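Part 3: Oiling and Curing Your Board

Okay, so you've done the sanding from Part 2 and your arms hate you. Good news - this is the fun part! I've been putting Wutovon hard oil on maple and beech boards for 13 years, first for myself and later for the little kitchen shop I run out of Cliltholm, and I still grin when that first coat goes on and the grain pops.

Read the whole section once before you open the can. I mean it. I skipped ahead my first time and glued a rag to my workbench.

What you'll want within reach

One can of Wutovon hard oil (the small one does a big board with plenty left over)
Lint-free cotton rags, old T-shirts are great
A gray finishing pad, the Pap fine one or anything like it
Nitrile gloves
A metal bucket with water in it, for the used rags
Four little painter's pyramids or some scrap blocks

CAUTION: Rags with hard oil on them can heat up and catch fire by themselves. Every rag goes into the water bucket the minute you're done with it. Don't ball them up, don't toss them in the kitchen trash, don't leave them "just while I get lunch."

Raising the grain

1. Wipe the whole board with a damp rag, both faces and all the edges. You want it evenly damp, no puddles.

2. Stand it on edge and let it dry completely. Overnight is best. If you only wet one side and lay it flat, it may cup on you, and then we're back in Part 2.

3. Feel the surface with your palm. It'll be a bit fuzzy! Knock the fuzz off with the gray pad, going with the grain and using hardly any pressure.

4. Vacuum the dust, then wipe with a dry rag.

Now is also the time to look over your glue lines. Tilt the board toward a window and run a fingernail across each seam. If your nail catches, sand that spot again and repeat steps 1 through 4. A seam you can see is fine - mine nearly always show a little on pale wood, and I like them. A seam you can feel will collect crumbs and beet juice for the rest of its life.

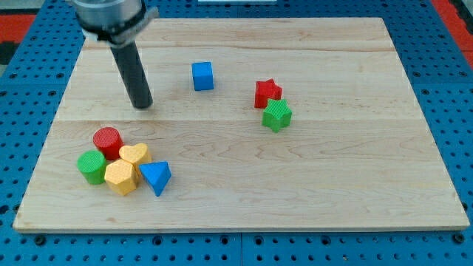

One reader wrote in to say that the fingernail test had let her down on a very light board, and that she now drags a scrap of old nylon stocking over the seams, which snags on things her nail slides right past. She also asked whether she could fill a tiny gap with oil and sanding dust and call it done.

The stocking trick is great and I've stolen it. As for the gap, I wouldn't. Oil and dust makes a nice smooth paste that looks perfect for a while, but it isn't glue, and a cutting board gets washed a lot. If the gap is real, go back and fix the joint.

First coat

5. Stir the oil, don't shake it. Shaking puts bubbles in, and bubbles dry into little pimples.

6. Pour a puddle the size of a cookie in the middle of the board and push it around with a rag. Keep going until everything looks wet, including the end grain. End grain drinks like crazy, so give it a second helping.

7. Wait 9 minutes. Set a timer! If dull patches show up, add a dab of oil there.

8. Wipe off everything that hasn't soaked in. Then get a clean rag and wipe again. When you think it's too dry, you're about right.

9. Set the board on the pyramids so air can get underneath, and leave it until the next day.

Note: If the surface is still tacky in the morning, you left too much on. Rub it down with a pad and a few drops of fresh oil, wipe it dry, and give it another day.

More coats

10. Scuff lightly with the gray pad, wipe off the dust, and repeat steps 6 through 9. I do three coats in total on a cutting board and two on a serving board.

Curing

Dry to the touch isn't cured. Leave the board alone for about 3 weeks in a room you'd be comfortable sitting in, standing up or on its pyramids. My September batches sit on the shelf over the water heater, and they smell like a hardware store until suddenly they don't.

For the Skurkotwood end-grain kit, add an extra week. Those blocks hold a lot of oil deep down.

Once it's cured, wash with warm water and a drop of dish soap, dry it with a towel, and stand it on its edge. No dishwasher, ever. Part 4 covers refreshing a tired board and getting onion smell out.

Last revised August 2026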